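Forum > Automation on a small budget > Planning and purchasing

Second arm now, or spare fingers first?

flolley_bench
Hello all. We prepare our equipment list for April and I need opinions from people who already paid for their mistakes. We have two arms and we practice bag handling, paper bags with twisted handles mostly. The supplier, Hitamton, offers a set of replacement fingers for 226 per pair. My colleague wants to put everything into a third arm instead.

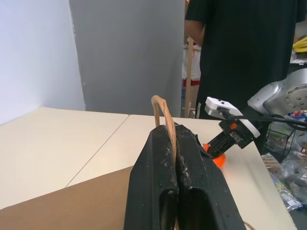
So my question is how many pairs you keep on the shelf for one year. I wrote four in the plan, but it was a guess.

maddocks22
Four is too many for two arms. Scratches on the fingers are cosmetic. We changed ours after 34 weeks, and only because one got loose. Buy one pair per arm and keep the rest of the money for cables.

gripandgo
I don't agree with maddocks22. Paper cord is harder on the pads than people think, it has dust in it. When the surface becomes smooth the handle slides and you lose a day looking for the error in the software. I would take the four pairs. Ask for a price below 200 if you order them together.

maddocks22
Hitamton never gave me a discount, but try. And I still say a day of searching costs less than two pairs you don't use.

flolley_bench
Thank you both. What about the table? I forgot to put it in the first version. Ours is two tops pushed together.

gripandgo
Screw them together from below before you buy anything. We paid 300 to Conomum for a new bench and the old one would have been fine with two plates.

flolley_bench
Good, then I write three pairs and the plates, and the third arm waits for the next budget. My colleague will not be happy. I will ask Hitamton for the price of three and post the answer in this thread.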